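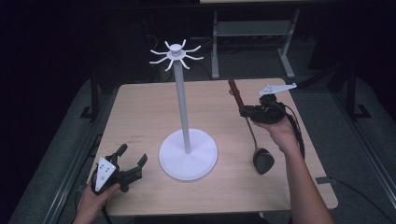 Reading time: 2 minutes

Notes from the Wendasside visit – please read before the February session

I promised those of you who couldn't get on the coach that I'd type these up, so apologies for the state of my grammar. We were at the Evby open day on Saturday, in the old Vorville building, and most of what follows comes from the hand-held gripper demonstration, as it ties in with what we did on grasping before the break.

The idea is one you've met already. A person holds a gripper in each hand and does the job, the grippers record how they moved, and that recording is what the robot learns from later. What I hadn't appreciated from the reading is how much your own habits get in the way! Your fingers want to help, your wrist wants to do something the arm can't do, and you have to keep telling yourself that the jaws are your only fingers now.

The task table had a white mug tree on it, the sort with thin curved hooks coming out of the top of a pole like spider legs. I'd have walked straight past it in a shop, but do think about it as a grasping problem. Eight hooks, all much the same from any side, so which one do you go for? The hooks bend up at the tips, so a straight sideways push with a mug handle is asking for trouble. And a tall pole on a flat disc can tip if you lean on it high up. Have a go at sketching an approach path for one hook and bring it along.

Cables came up a lot in the questions afterwards. Each gripper had one trailing from it, and you do end up planning your movements round them. Somebody asked how many recordings you need, and the Evby answer was that they had made 327 for one task and kept 178. The rest went in the bin, mostly for hesitating halfway (I would have been terrible at this). Compare that with the Zwahlen exercise in your handbook, where you are simply given 100 clean ones – I'd like you to think about what that hides.

For next time:

Read the handbook section on demonstrations, skipping the maths on the last page for now.

Write half a page on two hands versus one. When is the second hand doing real work, and when is it just steadying things?

If you came on Saturday, add your own notes to the shared folder. Mine stop at the tea break and I know I missed the bit about calibration.

Usual room, 10 o'clock start. Bring a mug if you want to try the hooks question for yourself, I've got a stand at home I can carry in.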